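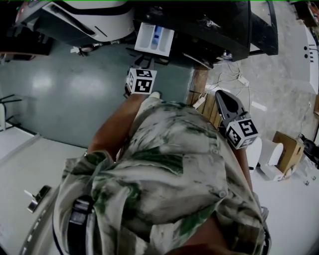
Budgeting for a Laundry Corner: Tips for Small Robot Workshops

Filed under: Workshop tips, Spending sensibly

Every May, when people start planning what they'll spend over the summer, I get a little run of letters about the same thing. Somebody has talked a partner or an employer into letting them teach household chores with hand-held grippers, they have a sum of money, and they want to know what to buy first. My heart always warms to these letters, partly as I wrote one very like them myself once (to a supplier, who replied with a catalogue and nothing else). So this is my longer answer, with the laundry corner as the subject, laundry being where most people seem to want to start and where I have made most of my own mistakes.

I'm going to take it in the order I'd spend the money, which may not be the order you'd expect.

Start with the chore and leave the catalogue shut

Write the chores down before you look at a single price. I mean with a pencil, in plain words, the way you'd leave a note for a house guest. Pull out the detergent drawer. Push it back in. Turn the dial. Open the door, put a towel in, close the door. Mine came to 20 little actions the first time I did it properly, and once they were on paper I could see that well over half of them needed nothing but one washing machine and one person with two grippers. The rest wanted a dryer, a drying rack, a basket, pegs, a second person, or a tap. I crossed all those off until the following year and have never been sorry.

The list is useful for arguing with, too. When my colleague Bujar Ivanov wanted a folding table (he has wanted a folding table for as long as I've known him) I could show him there wasn't a single line on the paper that used one.

The grippers

You will want a pair. I know people who began with one to save money, and you can do a good deal with one, but laundry is full of jobs where one hand steadies and the other pulls. Buy the pair together and from the same batch if you can. We bought ours from Flikach in two separate orders, months apart, and the finger pads on the second were a shade stiffer than the first. It took us an embarrassingly long while to find out why the left hand kept dropping socks.

A few things to ask before you pay:

Are spare finger pads sold separately, and by the pair or only in a large bag?
Can you replace a marker cube without sending the whole gripper back?
What does it weigh with everything fitted? The weight in the brochure is very often the bare body.
Will the handle suit small hands as well as large ones?
Is there a charging dock, and does it take both grippers at once?

On weight, please do borrow one for an afternoon if the supplier will let you. Ten minutes at a sales counter tells you very little. Hold it low, down at the height of a front-loader's door, then up at the drawer, and carry on until you've had enough. Your wrists will give you a better opinion than I can.

Set money aside for spare pads and printed markers from the very beginning. Pads wear at the tips, and detergent doesn't do them any kindness. Markers get scuffed and go shiny, and a shiny one is a nuisance under bright lights. Neither costs much, but they are always needed at the moment you've just spent the last of the money on something else.

The machines themselves

Buy second-hand, and buy them tired. I would much sooner have an ordinary washer with a stiff drawer and a bit of dust on the lid than a showroom one, and the price is so much friendlier. Our first came from Pavlović, who clears flats and will hold a machine back for you if you ring before nine in the morning, and it cost 136 with delivery to the door. To the door is worth underlining. Getting it across the floor was our affair, and we ended up borrowing a trolley from the bakery.

Before you hand over any money, try these by hand:

Pull the drawer right out and push it home again, several times. A drawer that jams will be a lovely lesson later on, but you want to know about it now.
Look in the drawer for the small insert. They go missing, and a replacement for an older model can be surprisingly dear.
Turn the knob all the way round and feel for the clicks.
Open and shut the door and listen to the catch.
Check the feet. A machine that rocks will rock in every recording you make.

You may not need it plumbed in at all. If your list is all drawers, doors and dials, an unconnected machine does beautifully, and you have saved yourself the cost of a plumber and the worry of a flooded floor. Do ask the seller to drain it properly, though, and tip it a little over a drain yourself when it arrives.

If there's money for a second machine, choose one as unlike the first as you can manage. Different colour, different front, knob in another place. Two identical machines teach you one thing twice, and I say that as someone who was once given a matching pair and was terribly pleased for a week.

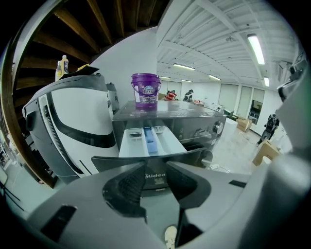 Planning the space is the part of the budget people leave blank, and I'd put a proper figure against it, even a small one. You need room for a person to stand in front of the machine with both elbows out, room to step back, and somewhere to rest the grippers that isn't the floor. You also need to decide what sits on and around the machines, as laundry corners in real homes are never bare. A purple bucket on top of the washer and a couple of bottles on the machine next door cost next to nothing and make the corner look like somewhere people do their washing. With the drawer pulled out as far as that, you can check how much clear floor the job wants before you settle where the machine goes. Look up as well while you're about it. A long room with rows of fluorescent fittings is cheap to light, but go and stand where the operator will stand and see what is reflected in a dark, glossy lid before you buy lamps to add to it.

Cables, sockets and other dull purchases

Buy more cable than you think, and buy it in a colour that shows against your floor. Ours were bought to look tidy, matched the floor splendidly, and were tripped over by everyone including the woman who sold them to us. Add a roll of floor tape and some clips to the order. A power strip with a switch on each socket is well worth the extra, and I'd mount it on a wall or a table leg if there is any chance of water getting loose.

Keep one sturdy box for screws, brackets and the odd bits that come off second-hand machines. Label it. I've just looked in ours and found a hinge I spent an entire morning hunting for last winter.

For storage we bought Arkby shelves, 2 bays of them, and they've done very well, though the bottom shelf is too low to be any use to me with my knees. If I were buying again I'd get one bay and a row of hooks for the grippers.

Recording software and where the files go

People forget the files! Each session fills up far more disk than you'd imagine, and a drive bought in a hurry is a drive bought at full price. Work out what one session takes by doing a short one on borrowed kit, multiply it by the sessions you mean to do in a month, and then double the answer to allow for keeping a copy elsewhere.

We use Floltia to keep the sessions in order. It does charge by the seat, so think about who truly needs to log in. We paid for 6 seats in our first year and three of them were never opened. A shared notebook on the bench took care of the people who only wanted to write down that the knob had come loose again.

A way of dividing the money

I don't like giving percentages, since every workshop starts with something different in the cupboard, but here is the order I'd follow:

Grippers and their spares first, as everything waits on them.
One second-hand machine, delivered.
Cables, tape, sockets, shelf.
Storage for the files, with its copy.
Bits and bobs for the corner – bucket, bottles, trays, towels.
A second machine, if anything is left.
Paid hours for whoever holds the grippers. Put this line in even if the person is you.

That final one is where I was put right by Ea Sveinbjörnsson, who looked over my first budget, ran her pen down the column and asked who was going to be doing all this and when. I had allowed nothing whatever for it. I'd imagined it would fit in around other things, in the hour after lunch perhaps. It took every afternoon for most of a season, and I was grumpy for a good deal of it.

Small savings that did work for us

Empty detergent bottles, rinsed well and filled with water, in place of full ones.
Old towels from the swimming baths, which were glad to be rid of them.
A wooden pallet to keep things up off the concrete. Sand the edges first.
Cardboard boxes kept from deliveries, for ferrying washing about until you can afford baskets.
Sharing a delivery with another workshop. Pavlović will do two stops for the price of one if they're on the same road.

And one that didn't: cheap marker stickers from a print shop. They curled within days, and I had to soak the glue off with warm soapy water and a butter knife. Pay for the proper ones.

If you've a drawer insert going spare for an older front-loader, do please write in. Bujar has put ours somewhere safe.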